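Stindunley Ballpark District Panel
Minutes of the meeting held on June 2, 2018

1. The minutes of the previous meeting were approved.

2. Vorance presented revised plans for the hotel and shops opposite the main gate. The scheme now provides 116 hotel rooms and 67 parking spaces — fewer than first proposed. Members asked for a delivery plan covering match days.

3. The closure of Prunenlow Street before games was agreed for a trial period ending in October.

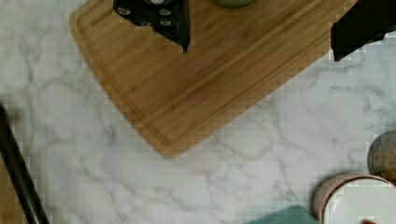

Food and Retail

4. Simard's application for three ground-floor units was deferred pending details of opening hours.

The meeting closed.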